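**Gallen or Danzer fingers for mixed household stuff?**

*dorkbench*

I've got two hand-held grippers and a box of household odds and ends on the sofa. The Gallen fingers hold bottles fine and treat anything flat as a personal insult. Is Danzer worth the money?
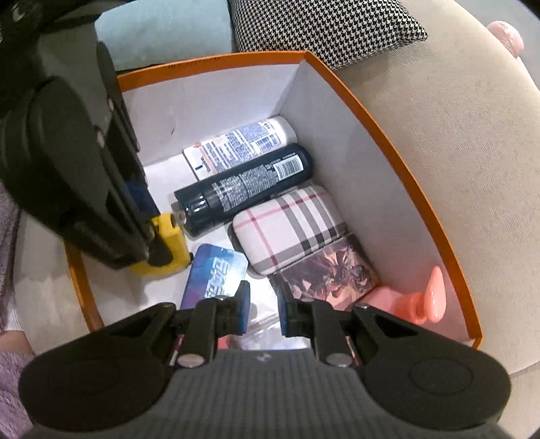 Budget covers one pair, so please don't say "both."

*padwear78*

Both. Failing that, Danzer. Mine lasted 13 weeks before the pads peeled, a house record.

*urneo_refugee*

Try slowing the close speed to 4 first. It's free, and flat packets stop squirting away.

*mo9*

get a suction cup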